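In defense of the stuff left on the meeting room table

Every office I've ever worked in has had the sign. You know the one. PLEASE LEAVE THIS ROOM AS YOU WOULD WISH TO FIND IT, laminated, taped next to the light switch, going a little yellow at the corners. And every time I read it I think, well, I'd wish to find it with a marker that works and a charging cable, thanks very much.

I've been thinking about this because our building in Cheetham got a new clear-desk policy in February, and it applies to the shared rooms too. At the end of the day every table has to be bare. Anything left behind goes into a tub at reception, and if you want your notebook back you have to go down and describe it to somebody like you've lost a suitcase.

I get the reasons, I do. I have walked into a training session with half a birthday cake still on the table and a projector remote stuck to the plate. Food should go. Cups should go. Anything with somebody's salary on it should definitely go! But I don't think a box of bits and a few pens belong in the same category as old cake, and I'm a bit tired of policies that treat them that way.

A training room is a workroom. People make things in there, or at least they try to, and making things takes stuff. When I ran the onboarding days at Clirkoretti we had a long table with chairs down the side, and by ten in the morning it would be covered in paper and cables and whatever anybody had pulled out of their bag. The new people relaxed the minute they saw it. They put their own stuff down and got on with it.

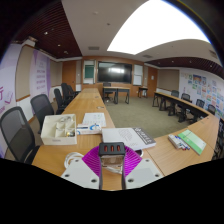 Compare that with the rooms at Poris, where I did a short contract after. Beautiful tables. Not a mark on them. Everyone sat with their laptop squared up in front of them and their elbows in, and if you wanted to sketch something you had to go and sign out a marker from a cabinet. So people didn't sketch. They said "I'll send something around" and then they didn't do that either.

My friend Mafalda Rebelo thinks I'm romanticizing. She teaches evening classes and shares her room with three other groups, and her view is that one person's useful clutter is the next person's twenty minutes of tidying before they can start. That's fair. I've been the one doing the tidying, muttering the whole time. She keeps everything in one crate and carries it in and out, and she says her back has opinions about the rest of us.

So okay, maybe a compromise. Give each room a shelf, or even one end of the table, where things are allowed to live. Markers stay. Spare cables stay (coiled, please, I'm not an animal). A box with compartments is a wonderful thing and I'd put one in every room in the country if they let me - it's the difference between a mess and a supply. Then clear the rest at night and everybody's happy, or at least evenly annoyed.

What I'd really like is for the people writing these policies to sit in the rooms for a week first. The one we got was 4 pages long, with a section on chair alignment. Chairs! They have wheels, they're going to drift. Meanwhile the whiteboard in our biggest room still has one green pen that writes like a ghost, and the good ones are in the tub at reception, waiting for someone to come down and describe them.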